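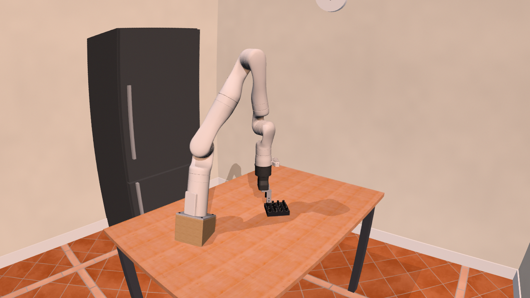 Page 257

5. Leveling the Table

The Nulter work table is shipped with the legs attached and the feet fully retracted. Level the table before first use and again whenever it is moved.

1. Place the table on a hard floor, clear of heating vents.
2. Lay a spirit level along the length of the top, then across it.
3. Turn each foot counterclockwise to raise that corner.
4. Tighten the lock nuts with the wrench supplied.

Note: On tiled floors, keep the feet off the grout lines – a foot set on a joint may settle over time.

CAUTION: Two persons are required to lift the table. Do not drag it by the legs.

Replacement feet may be ordered from Uvovlow Parts Service under item number 280.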